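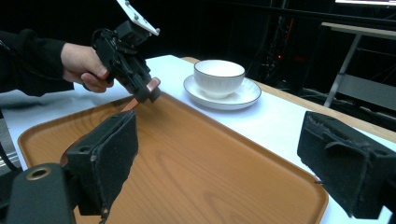 Voststead is a software package for recording, cleaning and replaying manipulation data collected with hand-held grippers. It covers the steps between a raw recording and a trained control policy: time alignment, pose estimation, estimation of jaw opening, segmentation into episodes, and export. It is used mainly with two-gripper tabletop tasks such as setting out cups, saucers and trays, where both hands have to be tracked in a shared coordinate system.

Overview

A hand-held gripper has the same jaws as the gripper on a robot arm, but is moved by a person. No joint angles are available, so the position of the tool has to be recovered from its camera and motion sensor. Voststead does this offline. The user records a session, copies the files to a workstation and runs the pipeline from a single configuration file.

The package grew out of Flemura, an older set of scripts for single-gripper recordings. Flemura handled each recording separately and had no means of relating two tools to each other. Its file reader and command names were kept, and most Flemura configuration files still load with a warning.

Pipeline

Processing begins with a mapping pass. The operator moves one gripper slowly over the work area before the first demonstration, and the software builds a sparse map from this footage. Later recordings are located within the same map. White tablecloths and glossy trays offer few stable features, so the mapping pass should take in the table edge and some of the room behind it.

Time alignment comes next. The clocks of the two grippers are matched by a short calibration gesture, and the remaining offset is refined by comparing camera motion with the motion sensor signal. Offsets above 20 milliseconds are reported as errors, and the recording is set aside.

Jaw opening is measured from the image. The module, named Butkienė, finds the two fingers in each picture and converts the distance between them into a width. It needs a separate calibration for each set of finger pads – foam and silicone pads compress differently, and a calibration made with one gives wrong widths with the other.

The last stage cuts the recording into episodes. An episode starts when either gripper leaves its rest position and ends when both have returned. Episodes can be trimmed by hand in the viewer, but the cuts are stored as a separate list and the original data is left unchanged.

Coordinate systems

Each gripper pose is stored in the map frame and again relative to the other gripper. The relative pose is what most two-handed policies are trained on, and it allows a demonstration to be used when the table has been moved. Absolute poses are kept for replay and for checking whether a motion lies within reach of a given arm.

Reach checking is done by Voltton, a planner supplied with the package. It solves the arm's inverse kinematics at every time step and rejects episodes that pass through a joint limit or bring the two arms too close together. It does not model the objects being handled.

Storage

Episodes are written in chunks of 500 time steps. A file may hold up to 2000 episodes, after which a new one is opened. Images are compressed by default. The index records the software version, the calibration used and the result of each check.

The test suite contains 103 short recordings, most of them of cups, plates and trays. A release is not tagged until all of them run without a change in output.

Limitations

Tracking is weakest when one gripper fills most of the other's view, as happens when an object is passed from hand to hand. Reflections on polished surfaces can be mistaken for fixed points and cause the estimated pose to drift. A mask can be drawn over such areas, but it has to be redrawn if the surface is moved.

The pipeline does not run in real time. On a typical workstation, processing takes about three times the length of the recording, and pose errors are therefore found only after a session is over. A live preview was added in August, limited to time alignment and jaw width.

See also

Flemura
Inverse kinematics
Visual-inertial odometry
Imitation learning

This page was last edited on 16th March.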